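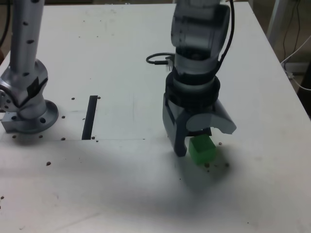
Will a week at a space camp get my teenager into an engineering course?
Probably not on its own, and we'd be wary of any seller who says it will.

Tralstead Space Week, run by Vokumon
Price: £579 per pupil, Monday to Friday, lunch included
Ages: 14 to 17
Group size: 10

Most camp brochures promise "real astronaut training". Ours is a spinning chair, a mock launch desk and a lot of maths. The chair is fun for a minute or two and some pupils feel sick. The launch desk, which we call Hopkin, runs a 39-minute countdown with faults thrown in, and it's the part worth paying for.

The certificate is a sheet of card. We have yet to hear of an admissions tutor asking to see one.

Cledwyn Prydderch, who wrote the fault list, would like it known that the "leadership score" came with the Prisesance software we bought. He doesn't trust it, so we leave it switched off unless a school asks.

Not included: travel, overnight stay, flight suit (hire only, and they run small).

Schools booking a full group pay £4000 for the week. Next places: December. Deposits are refunded up to the first morning at 9 am.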